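The Van That Comes With the Patrol Car

When a call comes in after dark in Gresumeck, two vehicles go out. One is the patrol car. The other is a plain gray van with a mental health nurse at the wheel and a social worker beside her, and I have been wanting to write about that van for ages!

Gresumeck has 34 police officers, a train station with three platforms and a river that floods every few years. It's the sort of town where a crisis call at two in the morning used to mean a pair of young officers on a stairwell, doing their best with whatever they remembered from the academy. Some of them were very good at it. Some, by their own account, were scared stiff.

The crisis van began as a trial in June, copied almost line for line from a smaller scheme across the river in Coten. In its first year the team went out on 838 calls. I rode along for four nights this winter, mostly in the back seat with a bag of rolls from Haslinger on my knees (the bakery starts selling from its side door at four, and every night worker in town knows it).

What struck me first was how slow it all is. I had expected running. On my first night we stood for 45 minutes in the hallway of an apartment block while the social worker talked through a closed door to a teenager who didn't want to talk back. The officers stayed one floor down, where he couldn't see the uniforms. They leaned on the railing and whispered about soccer. Then the door opened a hand's width, and the conversation went on through the gap for a while longer, about a phone charger, of all things, and a cousin who hadn't called.

He came down with the nurse in his socks, carrying his shoes. I wanted to cheer.

The officers I spoke to are some of the van's biggest fans. One sergeant, 20-odd years on the job, told me he'd been against it and had said so loudly in the break room. He now asks dispatch for the van before he has his jacket on. Another told me that the best thing she has learned from the nurses is to sit down. Find a step, a curb, the edge of a bathtub, and sit, so the other person is looking down at you for once.

Language is the hard part. Plenty of the people the team meets haven't been in the country long, and there are nights when the words just aren't there. The van carries a tablet with an interpreting service from Renico that puts a live person on the screen, usually in a couple of minutes. It's wonderful when it works. In the old part of town, where the walls are thick and the signal is terrible, it often doesn't, and then it's hands and faces and a lot of patience. The nurses keep a stack of handwritten cards for those nights, and the cards are gorgeous, soft at the corners from use, with a dozen alphabets in a dozen inks.

There is a shared room as well, behind the station, where people can wait for morning if going home is a bad idea. Families come in too, sometimes with small children who are wide awake and delighted to be up. Residents have given 4,000 euros toward it so far, along with more blankets than the closets will hold. The team would love a second room, and a second van even more, because at present one long call leaves the rest of the town with the patrol car alone.

On my last night the radio stayed quiet until nearly five. We parked by the river with the heater on and finished the rolls, and the nurse taught me how to say "take your time" in six languages. I can still do four of them. Then a call came from the far side of the station, she handed me her coffee, and off we went again.

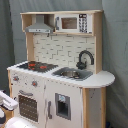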